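Forum > Petits revenus en ligne > Micro-tâches et tests rémunérés

Sujet : Skustis, ça paie ou ça fait semblant ?

bigorneau_fiscal
Je regroupe ici les retours sur Skustis, parce que le sujet précédent a fini en dispute sur les cartes cadeaux. Je mets mon bilan juste en dessous.
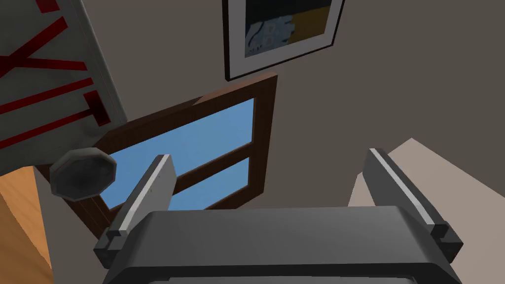
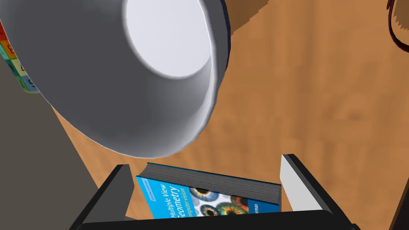

Clermont-Ferrand, le 25 avril 2025

Donc, le bilan. Inscrit depuis août, à raison d'une petite heure le soir quand la télé est mauvaise, c'est-à-dire souvent. Le principe : on donne son avis sur des sites pas encore ouverts, on gagne des points, et à 2000 points on peut demander un virement de 9 euros. J'en suis à 2 virements. Je n'ai pas encore donné ma démission.
Ce qui m'agace, ce sont les présélections. On répond à un quart d'heure de questions sur son foyer, sa voiture, son rapport au yaourt, puis un bandeau annonce que le profil est complet. Zéro point. Ils gardent les réponses, eux.

mamie_clavier
Même chose pour les présélections. Astuce qui vaut ce qu'elle vaut : remplir le profil à fond dès le départ, y compris la page « loisirs » que tout le monde saute. Depuis, je me fais éjecter au bout de trois questions au lieu de vingt. On appelle ça le progrès.

Tournevis63
Pas d'accord avec le ton général. Ça paie, lentement, mais ça paie. Handden, par exemple, m'a fermé mon compte la veille du retrait pour « incohérence de réponses ». J'avais déclaré un chat en janvier et deux au printemps. Il y avait eu un deuxième chat.

bigorneau_fiscal
@Tournevis63 Tu aurais dû leur demander l'autorisation avant d'adopter.

pantoufle_libre
Je vais faire le rabat-joie : 9 euros pour combien d'heures ? Au rythme où je vais, j'ai calculé que j'aurais remboursé mon ordinateur en 2042. Il rame déjà. À ce tarif, mieux vaut vendre trois pulls en ligne et aller se coucher.

mamie_clavier
@pantoufle_libre Vendre des pulls, c'est répondre à des gens qui demandent si le bleu est bleu et proposent la moitié du prix. Je préfère mes sondages, ils ne négocient pas.

pantoufle_libre
Ils ne négocient pas parce que c'est eux qui fixent le prix.

Tournevis63
Personne n'a dit que c'était un salaire. Je fais ça dans le train. Le trajet, lui, ne me rapportait rien.

cerise_en_rab
Bonjour, nouvelle ici. Est-ce que quelqu'un a essayé Saragih ? On me promet une prime à l'inscription, mais il faut donner son numéro de carte « pour vérifier l'âge ».

bigorneau_fiscal
@cerise_en_rab Non. Enfin si, j'ai essayé de lire leurs conditions, et j'ai fermé l'onglet à la ligne sur l'abonnement mensuel. Un site qui te paie n'a pas besoin de ta carte. Un RIB au moment du retrait, à la rigueur.

cerise_en_rab
Merci, je passe mon tour. Et Skerkska ?

mamie_clavier
Correct, mais une enquête toutes les deux semaines environ, et toujours sur les assurances. Virement reçu sans relance. Pensez à vérifier la date d'expiration des points, elle est cachée dans l'aide, rubrique « Divers ».

pantoufle_libre
Les points expirent ? De mieux en mieux.

Tournevis63
Au bout d'un an sans connexion. Même toi, tu devrais y arriver.

bigorneau_fiscal
On reste polis. Pour ceux qui ont déjà retiré sur Skustis : vous avez attendu combien de temps après la demande ? Mon deuxième virement a mis nettement plus longtemps que le premier, et le support m'a répondu par un sondage de satisfaction.

mamie_clavier
Une semaine pour moi. Le sondage de satisfaction était rémunéré, au moins ?

bigorneau_fiscal
Profil complet.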